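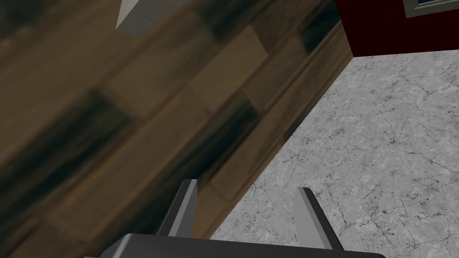 Vol. 7

June 18, 2018

The sourdough starter my neighbor Banafsheh Rashti gave me in January is still alive, and I'm prouder of that than I probably should be. She handed it over the fence in an old jam jar with a bit of masking tape on the lid that said Safavi, which was her grandmother's name, and told me to feed it every day and stop opening the lid to look at it. I managed the first part.

I had never baked bread before. My mother bought hers from the Kamitz bakery two blocks from our house, and so did everybody else on our street, and I grew up thinking bread was something you carried home in a paper bag with one end already torn off. So my first few loaves were a shock to me. They came out flat and gray in the middle, with a crust you could have shingled a roof with. My husband ate two slices of the first one with a great deal of butter and said it had a lot of flavor (he is a kind man, and he has good teeth).

What I was doing wrong, mostly, was hurrying. Our kitchen is cold until well into spring, and all the recipes I was reading seemed to be written by people who live somewhere sunny. Four hours on the counter, they'd say, and I would set the timer and believe them. Banafsheh came over one afternoon, poked the dough with one finger, and told me to go do something else until supper. I went and cleaned out the hall closet. By supper the dough had puffed up over the rim of the bowl and I called her on the phone to tell her so, even though she lives thirty feet away.

Since then I've settled into a routine. I mix in the evening after the dishes are done, 900 grams of flour for two big loaves, and fold the dough a few times while I listen to the radio. Then it goes in the refrigerator overnight. In the morning I heat up my heavy pot, the blue Jorard one we got as a wedding present and never used for anything except chili, and in it goes. I still burn my wrist about every other time! I own perfectly good oven mitts and I don't know why I keep reaching for the dish towel.

I've been trying different flours too. Saeed Alipour at the farmers market sells a whole wheat that smells like hay, in the nicest way, and I've been putting in a cup or so where I used to put rye. It drinks up more water than you'd expect, so add a splash extra if you try something like it. The dough will be sticky and you will want to throw in another handful of flour. Wet your hands and keep going.

A couple of you wrote to ask about the discard. I make pancakes with it, or crackers if I have sesame seeds in the house. The crackers are just discard, a little melted butter and salt, spread as thin as you can get it on a sheet of parchment and baked low until the edges curl. My sister ate the entire last batch standing up in the kitchen with her coat on.

Next I'd like to try a loaf with walnuts and dried figs, if I can find figs that aren't hard as pebbles. Banafsheh says to soak them in tea first.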